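The Long Life of the Office Blind

By midafternoon in July, the west side of the Odska building is hard to work in. The sun comes over the parking lot at two, reaches the desks by half past, and stays on the monitors until people go home. There are 228 windows in the building, most of them with a roller blind, and for years a good number of those blinds were stuck. Some were stuck up. Some were stuck down, so that people on the fourth floor worked under fluorescent light with a clear sky a few inches away.

Eusebio Usuga has spent the past several months getting them moving again. He works for Bernano, a small firm that services blinds and shades in offices, clinics and schools. The company does not make blinds and sells very few. Most of its income comes from fixing the ones already hanging.

"People call us and say the blind is broken," Usuga says. "The cloth is fine. The tube is fine. It's the chain, or it's the clutch the chain goes around. Usually it's the chain."

A roller blind is a simple thing. A tube sits between two brackets at the top of the window, with fabric wound around it. At one end is a clutch, a toothed wheel in a plastic housing, and a loop of beaded chain runs over the wheel. Pull one side and the fabric comes down. Pull the other and it goes up. The clutch holds the tube in place when the chain is let go.

The beads have to match the wheel. They are spaced evenly along a cord or a wire, and each one drops into a pocket as the wheel turns. If the spacing is off by a little, the chain will run for a turn or two and then climb out of the pockets and skip. Usuga carries a short length of each common type in a tobacco tin and holds them up against the old chain before he cuts anything.

The loop is closed with a connector, a small clip that takes a bead from each end and holds them side by side. It is the cheapest part of the blind and the one that gives the most trouble. Connectors crack with age and sunlight. They also get pulled into the clutch, where they do not fit, and somebody who feels the resistance pulls harder.

"You get a person who is late for a meeting and the sun is in their eyes," he says. "They're not going to stop and look at the chain."

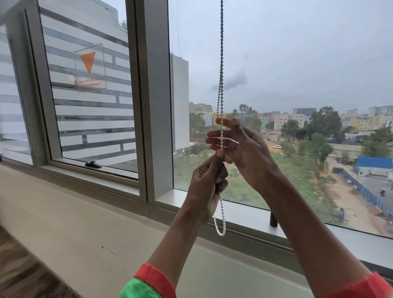
Both hands on the chain, with the small clear connector clipped over the beads. The city lies beyond the glass.

The position of the connector matters more than most people would guess. It should sit on a part of the loop that never has to pass over the wheel. Usuga rolls the blind all the way up, then all the way down, and watches which beads go into the clutch and which stay out. On a tall window with a long loop there is plenty of room. On a tall window with a short loop there may be none, and he will order a continuous chain, one molded without a join. Those cost more and can't be fitted without taking the blind off its brackets.

Replacing a connector takes a few minutes. The old one is pried open or cut away. The end beads are checked for cracks, and if one is bad he trims the chain back and adds a short piece. Then the two ends are brought together, with no twist in the loop, and the new clip is pressed shut. He runs the blind up and down three times. After that he asks whoever sits nearest to do it too.

That last step was his idea. He began doing it after a job at Hervieu, an accounting office where he fixed the same blind three times in one spring. On the third visit he stood back and watched the man at the desk use it. The man was pulling the chain out toward his chair at an angle, so he would not have to get up. The chain was rubbing against the edge of the housing on each pull and coming off the wheel.

"I showed him straight down, hand over hand," Usuga says. "I didn't go back there for two years."

Hand over hand is the method he teaches everywhere. One hand goes up and takes hold of the chain, the other keeps the loose side from swinging. The pull is vertical and even. A blind that needs a hard pull has something wrong with it, and the thing to do is stop.

Windows that open make the work harder. When a sash tilts into the room it can catch the fabric or trap the chain against the frame, and wind coming through the gap will set a lowered blind knocking. In rooms with opening windows Usuga prefers to see the blind raised before anybody touches the latch. Few people do it in that order. He has found fabric with a neat crease across it at latch height in nearly every older building he has worked in.

Then there are the windows marked for fire crews. Rules differ from place to place, and Bernano asks the building manager for the local ones before starting. The firm's own practice is to leave the sticker visible from outside, keep furniture away from the sill and never fix a blind so that it can't be raised. Usuga says he has moved a printer, two filing cabinets and a very large rubber plant for this reason.

Loose loops are also a safety matter where there are small children. A hanging loop of cord or chain can strangle a child, and the usual answer is a tension device, a bracket that holds the bottom of the loop tight against the wall or the frame. Offices often skip it on the grounds that no children work there. Usuga fits one wherever the customer will let him, and in clinics, libraries and homes he will not finish a job without it. Cordless blinds are better still, he says, and for any room where children spend time he tells customers to buy those.

The device has a second benefit. A chain under light tension does not swing, does not tangle around a chair arm and is nearly impossible to pull at an angle. At Odska the brackets had been delivered with the original blinds. Usuga found 75 of them in a cardboard box in a supply closet, still in their bags, with the screws.

The building manager had at one point priced a full replacement. One option was a motorized system from a supplier called Indis, with a wall switch in each room and a sensor on the roof that would lower everything on the sunny side at once. The offer was a reasonable one, and parts of the building may get it yet. The top floor has windows too high to reach without a step stool, and the large conference room has a row of blinds that should all stop at the same height and never do. For the ordinary offices, the manager chose to repair.

The repair has used up a lot of chain. Usuga orders it on spools of 1000 feet, in white and gray, and cuts it to length at the window. He used to cut it in the van from a list of measurements, but the measurements were often taken from drawings, and the drawings did not always agree with the walls. Now he drops the chain from the clutch, decides where the bottom of the loop should hang, and cuts there.

Cleaning is part of the visit too. Chains pick up hand grease, and grease picks up dust, and after a few years the beads carry a gray film that packs into the wheel. A damp cloth with a drop of dish soap takes it off. He wraps the cloth around the chain and pulls the loop through it, then does the same with a dry one. He advises against oil or spray lubricant of any kind. It makes the clutch slip, it stains the fabric, and in a month it has collected more dirt than was there to begin with.

For anyone who wants to try a repair at home, Usuga's instructions are short. Take the old connector to the store, or a piece of the old chain with a few beads on it. Buy two connectors, as the first one tends to shoot across the room. Roll the blind up before you start, so that the weight of the fabric is not pulling on the tube. If the chain has come off the wheel completely, take the blind down and feed it back in on a table, where you can see the pockets. Do not pry at the housing while standing on a chair.

He is more cautious about the clutch itself. Some can be swapped by hand in a minute. Others have a spring inside that is wound to suit the width of the blind, and opening one of those without knowing it leads to a bad afternoon and a blind that will no longer hold. If the chain and connector look fine and the blind still creeps down on its own, he would rather get a call.

The Odska job is close to done. Each blind Usuga has repaired has a small paper tag inside the bracket cover, with the chain type and the length written in pencil, for whoever comes next. The last room on his list is 2051, a corner office with windows on two sides and a loop that somebody closed years ago with a paper clip. It has held the whole time. He plans to replace it anyway.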